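Bench Assembly and Repair Technician, Sovudby Workshop, Pretton

Sovudby is looking for a full-time technician to join the assembly and repair bench at our Pretton workshop. We build and service small mechanical units for customers in light manufacturing. The bench team is small, and you would be working next to Gitau Kariuki and Yamuna Ramasamy most days.

What the job involves

You will strip units down, clean the parts, check them against the drawing, replace what is worn and put everything back together. A typical week includes fitting housings and brackets, setting collars on shafts, aligning toothed strips and writing up the job card. Most of the parts are metal and many of them are small. Some jobs take an hour and some take 2 days.
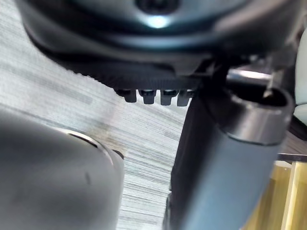
You will also keep your own section of the bench in order. Tools go back on the board at the end of the shift, and small parts go in labeled trays -- we are strict about this. There is some lifting, and you will be on your feet for part of the day.

What we are looking for

At least one year of hands-on mechanical work, paid or not. Bicycle, appliance or auto repair all count. You should be able to read a basic drawing and use calipers. Good close-up eyesight, with glasses if you wear them. We do not ask for a degree.

Hours and pay

Monday through Friday, 7:30 to 4:00, with a half-hour lunch. Pay is $700 a week during training and is reviewed in April. After training you receive a $300 yearly allowance for boots and hand tools. Parking is free behind the building.

How to apply

Send a resume and a short note about something you have repaired to Jae-in Kwon, Sovudby, 217 Ondby Road, Pretton. You can also drop it off at the front desk. Applications close Wednesday, September 16, 2020. Interviews are held at the workshop and include a short bench test with Rawiri McAlister.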